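Kimilness small-box set: README and fault notes

Hello, and thank you for downloading! Kimilness is a set of hand-held gripper recordings of people putting small cardboard boxes into a bigger one, at home, on whatever surface they have. We love this set. It is messy in the right ways and it has already taught our little group a lot. It also has a fault in it that cost us most of December, so please read the second section before you train anything.

Plain text version of README.md. Tested with the Flirnex loader only.

What is in it

There are 800 episodes in total. Each one is a short try at picking up a small box and moving it. Every episode folder holds the video from each gripper in use, the finger opening over time, the gripper position, and a notes.txt written by the person who did the recording. Some notes are one word long. Others are lovely and go on for a page, so do have a look.

Surfaces include beds, sofas, rugs and kitchen tables. Soft surfaces are the majority, and they are also where the trouble started.

The fault: finger opening reads "shut" too early

In 263 episodes the finger opening value drops to fully closed while the fingers are still some way apart. The video is fine. The position data is fine. Only the opening number is wrong, and it is wrong in a way that looks perfectly sensible on a graph, so our checks let it straight through.

Cúc Vũ found it on a Friday, after a policy trained on the full set kept squashing boxes on our Dronent arm. The arm would come in nicely, line itself up, touch the card and then carry on closing until the sides caved in. We blamed the arm first. Then we blamed the glue on the pads (sorry, Ottar!). Cúc sat down with the video and the numbers side by side and saw that the demonstrations themselves were telling the arm to close all the way, on boxes that were plainly still box-shaped.

The cause was the zero point. Our start-up routine asks the person to close the fingers fully and hold them for a moment. If they let go too soon, the routine stored a half-open position as zero, and every later reading that fell below it was clipped to "shut". On a hard table people tended to hold properly. On a bed, where the gripper sinks and you are also trying to keep your balance, they often didn't.

The error is up to 10 millimetres of finger travel. For a thin carton that is the difference between a gentle hold and a ruined carton.

Safety note, please read

The same number feeds the force limit in our old playback script. With a bad zero, the script thinks the fingers have finished closing and stops checking the motor current. Signe Boström had a fingertip pinched this way while steadying a box. It left a bruise and nothing worse, but we have withdrawn the script. If you still have a copy called play_v1, delete it. The new one checks the current all the time and stops the arm if the reading and the motor disagree.

Keep your hands out from between the fingers during playback, whichever script you use.

What we did about it

- Bad episodes are listed in flagged.csv, with the start of the bad stretch for each.
- Heino Mägi wrote a repair tool that works out the opening from the video. It fixed all but 63 of them.
- Those 63 are left out of the default split. They are still in the download, under unrepaired/, for anyone who fancies having a go.
- Start-up now needs a steady hold and beeps when it is happy – the beep has made a huge difference.

The repair tool struggles when a fingertip is hidden behind a box or behind the other gripper. Repaired values are marked with an r in the last column. Treat them as good guesses.

Known gaps

Few shiny boxes, no very heavy ones, and hardly any left-handed recordings. The Vaughan folder uses an older time format and will be converted when Vilgot Løken gets a free evening.

Found another bad zero? Send the episode number and we will be delighted, truly.

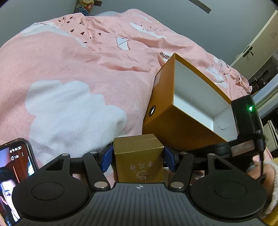
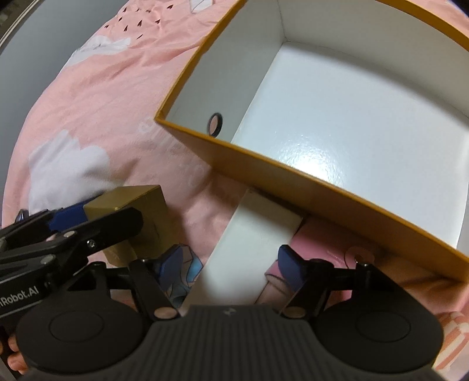
Small gold-toned box at the blue fingers, with the big open box behind, on pink bed fabric.

14 comments · 37 shares

Related
Flirnex loader: reading the r column
Dronent playback script, new version
Vaughan folder: time format notes
How to do a steady hold at start-up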